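Hi Teodor,

Sorry this one's a bit long, but you did ask for the money side in full this time, and the money side is where most of my month went!

So, equipment. When we last wrote we had the two hand-held grippers working and a half-finished plan for everything else. The plan is now finished (well, finished enough to send you) and I'd like your nod on it before we order anything, mainly on account of the spare parts line, which has grown.

The grippers themselves are fine. I was all set to ask for a third and I've talked myself out of it. We've got more gripper time than we have people to hold them, and a third one sitting in its case would just be embarrassing when you come to visit. What we do need is the stuff that wears out or goes missing: finger pads, screws, charging leads, a decent hard case. I've put in 100 pairs of finger pads, which sounds mad until you see how quickly they get grubby picking up anything that's had food in it. Calance will do a better price at that quantity, and they've agreed to send them in two lots so we aren't paying for the whole pile up front.

Then there's the tidying work, the clearing-a-table sort of job, which is where the new budget really bites. Small packets, thin plastic, snack bags, cutlery still in its packaging, all the fiddly everyday bits. We've been doing it in ordinary rooms at ordinary little tables, and I'm keen to carry on that way. It costs next to nothing in furniture and it's far closer to what Bullora is meant to cope with in the end.
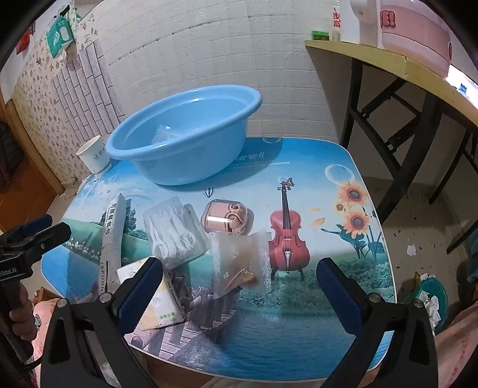
Sebastian Ilie thinks I'm being stingy on exactly this point, and he'd want you to hear it. His view is that soft packaging is the hardest thing we ask of the fingers, that one type of pad won't do for both a crinkly wrapper and a hard plastic box, and that we should buy a smaller batch in each of two softnesses before committing to the big order. "You'll save on the price and then pay for it in dropped packets," was how he put it, and he'd happily lose the hard case to make room.

I've gone back and forth on that. He's probably right about the pads, and I've asked Calance whether they'd split the order between two types without putting the price up. No answer yet. I'm not giving up the hard case, though. Carrying the kit about in a shopping bag has to stop.

Now the sums. Pads, leads, screws and the case come to 2000 euros. The arm is the big one, and I've kept it as its own line so you can say yes to one and not the other. Avram will hire us an arm for the spring at 3000 euros, setting up included, or we can buy second-hand through Flestora for a good deal more and own it. I'd go for hiring. We don't yet know how much reach we need, and I'd hate to be stuck with an arm that can't get to the back of a table! The catch is that Avram want a deposit by the end of December, which I know is awkward with your year end. I've asked them if January would do, and they were nice about it but didn't promise.

Still missing from the plan is anything for storage (discs, I mean, not cupboards, although cupboards too). I've left the line blank and I'll fill it in once I've got a second quote, the first one having made me laugh out loud.

If you can give me a yes on the small things first, I'll place that order as soon as the pads are settled. The arm can wait for a proper phone call. Mornings are best for me, any time before eleven.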